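Pinzas de mano con cubo de marcas: montaje, ajuste y primeras tomas
Apuntes de la sesión de taller, Trindard
Kumudini Weerasinghe
Versión revisada el 22 de junio de 2019

Antes de empezar

Estos apuntes recogen lo que contamos de viva voz en el taller, más las cosas que siempre se me olvidan cuando estoy de pie junto al banco con media docena de personas preguntando a la vez (¡y encantada, que conste!). Sirven para quien vino en marzo y montó su primera pinza con nosotros, y también para quien se incorpora ahora y va a hacerlo en casa, en la mesa de la cocina o en el garaje, con las herramientas que tenga. Si habéis seguido la hoja anterior, la del brazo Mirier, ya tenéis el brazo atornillado a su base y moviéndose, aunque sea a trompicones. En esta hoja dejamos el brazo tranquilo un rato y nos dedicamos a las manos.

La idea general la conocéis: en lugar de programar cada movimiento del brazo punto por punto, cogemos nosotros mismos unas pinzas parecidas a las que llevará él, hacemos la tarea con ellas y grabamos con una cámara puesta en la cabeza. De esas grabaciones sacamos por dónde ha ido cada pinza, y con qué inclinación, y esa trayectoria es la que luego le pasamos al brazo. Para que la cámara sepa dónde está la pinza le ponemos encima un cubo con marcas impresas en blanco y negro, y casi todo lo que sigue trata de ese cubo, porque es donde se nos van las tardes.

1. La pinza

Trabajamos con el diseño Zakharchenko, que es el que tenemos impreso en el taller y del que hay piezas de repuesto en el cajón de abajo. Quien prefiera otro puede usarlo, siempre que tenga una superficie plana arriba donde asentar el soporte del cubo y que los dedos cierren en paralelo. Las de tipo tijera se pueden usar, las he visto usar, pero luego la conversión al brazo da muchos quebraderos de cabeza y yo no os lo recomiendo para la primera.

Repasad las piezas impresas antes de atornillar nada. Las guías por donde corren los dedos suelen salir con rebabas, y una rebaba que apenas se nota con la uña basta para que el dedo se enganche a mitad de recorrido. Lija fina, paciencia y probar en seco. El dedo tiene que caer por su propio peso cuando se pone la guía en vertical. Si no cae, seguid lijando un poquito más, siempre por la guía y nunca por el dedo, que es la pieza que más tarda en imprimirse.

Las almohadillas van pegadas al final. Mucha gente las pega al principio porque apetece ver la pinza con su aspecto definitivo (lo entiendo, a mí me pasa), y después, al ajustar el muelle, se despegan o se manchan de grasa. Muelle primero, almohadillas después.

Con el cubo puesto, la pinza del taller pesa alrededor de 374 gramos. Parece poca cosa cuando se coge un momento, y a la media hora se nota en la muñeca muchísimo. Haced descansos.

2. El cubo de marcas

El cubo tiene que ser un cubo de verdad. Suena a perogrullada, pero los que salen de la impresora suelen tener la base algo más ancha por el aplastamiento de la primera capa, y entonces las caras laterales no quedan a escuadra con la de arriba. Pasad la escuadra pequeña por todas las aristas y rebajad lo que haga falta.

Las marcas se imprimen en papel mate. El papel brillante queda precioso en la mano y fatal delante de una lámpara: en cuanto la luz da de lleno en una cara, la cámara ve una mancha blanca donde debería ver cuadraditos. Usamos marcas de 31 milímetros de lado, medidas por el borde negro exterior, dejando alrededor un margen blanco. Ese margen no es un adorno, el programa lo necesita para encontrar el borde, así que no recortéis a ras aunque quede más pulcro.

Medid siempre con el calibre la marca ya impresa. Las impresoras domésticas tienen la costumbre de ajustar la página por su cuenta, y una marca que salga algo más pequeña de lo que dice el programa hará que la pinza parezca estar más lejos de lo que está. Esta es, con diferencia, la equivocación que más veces he visto en el taller, y también la que yo misma cometí con mi primer cubo. Me pasé dos tardes buscando el fallo en la cámara.

Cada cara lleva una marca distinta y cada pinza lleva las suyas. Si montáis dos pinzas, no repitáis números entre una y otra. Apuntad en una cartulina qué número va en qué cara y en qué pinza, guardadla en la caja y, por favor, no la perdáis.

Para pegar el papel va bien la cola en barra, en capa muy fina y extendida hasta las esquinas. Con cola líquida el papel se ondula y la marca deja de ser plana. Alisad desde el centro hacia fuera con una tarjeta vieja.

3. Fijar el cubo a la pinza

El soporte va atornillado. La cinta de doble cara aguanta un par de sesiones y luego cede una pizca, tan poco que a simple vista el cubo sigue en su sitio, pero las trayectorias ya no valen. Tornillo con tuerca autoblocante, apretado con los dedos y después un cuarto de vuelta con la llave.

Cuando esté apretado, trazad una rayita de rotulador que pase del soporte al cuerpo de la pinza. Antes de cada sesión, una ojeada a la rayita: si los dos tramos coinciden, adelante, y si se han separado hay que volver a medir la distancia entre el cubo y la punta de los dedos y corregirla en el fichero de la pinza.

4. Trabajar con las dos manos

Hasta que no se tienen las dos pinzas puestas no se da una cuenta de lo raro que resulta. Las manos quieren ir donde van siempre y las puntas de las pinzas llegan antes, de modo que al principio se choca con todo. Empezad sobre una mesa despejada, pasando un taco de madera de una pinza a la otra, y cuando salga sin pensar id a tareas de verdad: abrir, sacar, meter, sujetar con una mientras la otra trabaja.

Los muebles con hueco frontal son muy buen ejercicio, porque obligan a entrar con la pinza inclinada y a calcular el fondo. También son los más traicioneros para el cubo, que puede quedar tapado por el canto de arriba si se mete el brazo demasiado.

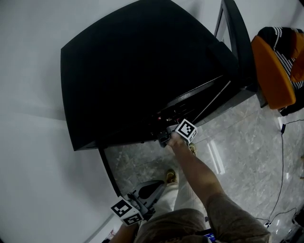 Figura 1. Pinzas de mano con cubo de marcas. La derecha sujeta una pieza negra pequeña dentro de un armario negro, junto a dos pilotos rojos.

Fijaos en la posición del cubo respecto a los dedos. La pinza entra en el hueco por delante y el cubo va montado encima, con el dibujo de sus caras a la vista de la cámara. Esa es la costumbre que conviene coger desde el primer día: pensar en las puntas, claro, pero guardar un poco de atención para el cubo. Si dudáis, girad la muñeca ligeramente hasta que se vean dos caras a la vez. Con una sola cara el programa calcula bien la posición y bastante peor la inclinación, y con dos la cosa mejora una barbaridad.

La mano que no trabaja también cuenta. Hay quien la deja colgando a un lado, fuera de la vista de la cámara, y luego se encuentra con que la trayectoria izquierda tiene agujeros enormes. Mantenedla delante del cuerpo, con la pinza apuntando hacia arriba o hacia la tarea, como os resulte más cómodo.

Y una cosa de seguridad que repito aunque me pongáis cara de aburrimiento: si practicáis con aparatos enchufados, nada de tocar bornes ni conexiones descubiertas con la pinza. Los tornillos del soporte son metálicos. Los cables del suelo, recogidos o pegados con cinta, que mirando a la punta de la pinza no se ve dónde se pisa.

5. Grabar

Antes de la primera toma buena haced una de prueba, cortita, y miradla entera en el ordenador. Enteros, los vídeos aburren, ya lo sé, pero es la única manera de ver si la cámara apunta demasiado alto. La tendencia natural es colocarla mirando al frente, y las manos trabajan bastante más abajo. Inclinadla hasta que con la cabeza en postura cómoda se vean las dos pinzas.

Conviene repetir cada tarea 10 veces como mínimo, cambiando un poco el punto de partida. No os esforcéis en hacerlas idénticas, que al brazo le vienen bien las diferencias. Si se os cae la pieza, recogedla y seguid, y anotad en la libreta que en esa toma hubo caída. Nada de borrarla en el momento. Más adelante decidiremos juntos qué se queda.

La luz, pareja. Con suelos pulidos o mesas lacadas la lámpara se refleja y la exposición automática de la cámara sube y baja a su antojo; fijadla a mano si vuestra cámara lo permite. Una cortina fina delante de la ventana hace maravillas.

6. Pasar las tomas por el programa

Usamos Clikcombe, en la versión que está instalada en el ordenador del fondo. Para casa tenéis la copia en la carpeta del curso, con las instrucciones de instalación en el fichero de texto (leedlo hasta el final, que el paso de los permisos viene abajo del todo). Se le indica la carpeta de vídeos, el fichero de la cámara y el de cada pinza, y se le deja trabajar. Una tanda de 4.000 fotogramas en mi portátil viejo da tiempo de sobra para merendar.

El resultado es una tabla por pinza. Mirad primero la columna de marcas vistas: donde ponga cero hay un hueco. Los huecos cortos los rellena el programa con una curva suave y no pasa nada. Los largos hay que buscarlos en el vídeo y ver qué tapaba el cubo, que casi siempre será el propio antebrazo o el borde de un mueble.

Si la trayectoria tiembla con la pinza quieta, sospechad por este orden: papel ondulado, tornillo flojo, enfoque de la cámara. Si da saltos bruscos de un lado a otro, seguramente habéis intercambiado dos caras en la cartulina.

Para la próxima sesión

Traed las pinzas montadas, con la rayita de rotulador hecha, la cartulina de números y una tanda grabada de la tarea que más os apetezca. Quien no haya podido terminar el cubo que venga igualmente, con lo que tenga, y lo acabamos en el banco. La impresora grande estará libre a primera hora; para usarla apuntaos en la hoja de la puerta. Y si alguien tiene en casa papel mate grueso que no use, lo agradeceremos mucho, que el nuestro está en las últimas.

© Taller Trindard · Apuntes de Kumudini Weerasinghe · Contacto · Volver arriba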